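Zaduswood students bring home-help robot project to Andale open night in March

ZADUSWOOD — We're a robotics club that meets after school in a borrowed kitchen, and we'd love you to come and see what we've been up to!

Our project is called Clustell. It's a robot arm that we're teaching to do small jobs on a kitchen bench, the fiddly sort you do half asleep before breakfast. We've had 55 students through the club this year (a record for us), and most of them have had a turn at steering the arm by hand while the computer saves every move. So far we've got 4000 recorded tries, plenty of them pretty rough, and we're keeping the rough ones too.

Godinho, the local workshop that cuts our brackets, has kindly agreed to back us for another two terms. That means new motors, a spare gripper and a lot less sticky tape — the Year 8s are thrilled.

The little camera down near the gripper is my favourite part. You get the arm's own view of the job, and it's a strange way to look at a kitchen. Everything close up seems enormous!

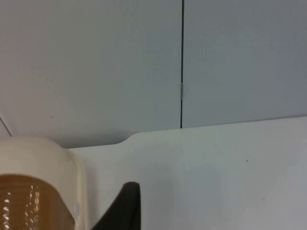

Clustell's gripper beside a cream-coloured housing with an amber window, grey-blue panels behind.

The open night is at Andale Hall in March. Doors open at 6 pm and we'll run two demos, with time in between to have a go at the controls yourself. Entry is free, kids are welcome, and there'll be a sausage sizzle out the front.

Media are welcome from 5:30 pm. Please ask for the robotics club at the Andale Hall front desk.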